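Gripper notes from the back bench

1 March 2021

Well, the gripper comparison has finally wrapped up its first round, and since a few of you have been asking about it (in the hallway, mostly while I had both hands full of cable), I figured I'd write it up properly for the newsletter.

A quick recap for anyone who joined after October. We had three sets of fingers to try on the KUKA: the stiff Pulluvon pair that we've used forever, the Stutau ones with the softer pads, and a set we printed ourselves from the Shenoy drawings. Same arm, same bin, same controller settings for all of them. I was pretty strict about the settings, because last time we changed the approach speed halfway through and ended up with a spreadsheet that didn't mean much of anything.

We logged 1905 grasp attempts all up. Of those, 1071 were clean picks, meaning the toy came up and stayed up until the arm got to the drop spot. Another 173 were what I've been calling half picks, where it came up and then fell back in the bin. The rest were plain misses, or the arm stopping itself before it got anywhere near a toy. Not too shabby for a first go!

My favourite result was with the spiky rubbery toys. I was sure they'd be a nightmare (all those little tufts, nothing flat to grab) and the Stutau pads did fine with them, better than with the balls, even. The balls are still a pain. If the fingers close a bit above the middle, the ball squirts out sideways and rolls to the far wall, and then you're trying to pick it out of a corner. The Pulluvon fingers were the worst for that. The Shenoy ones sat somewhere in between, though we cracked two of them and had to reprint, so I wouldn't call that a fair fight yet.

Rubber ducks, on the other hand, depend almost entirely on which way they're facing. Across the body, no problem. Come down on the beak and good luck.

The other thing that ate up a lot of my time was cable dressing. The run over the wrist needs enough slack for the last joint to turn, and if you leave too much it wanders into the camera's view and the grasp planner thinks there's a new object in the bin. I redid the loop more times than I'd like to admit, and I went through a whole bag of zip ties doing it. If you borrow the arm, please leave the loop alone, or at least come find me first!

Next up is the Horkholm controller. It's been sitting in its box under my desk, and I'm keen to see if it shaves anything off the pause before each grasp. I'll start with the same toys and the Stutau fingers so we've got something to compare against. 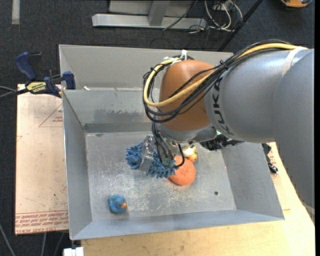 I'll also be rerunning 594 of the ball attempts with a lower closing height, so the bench will be booked solid for a while. The sign-up sheet is on the door if you need a slot after that.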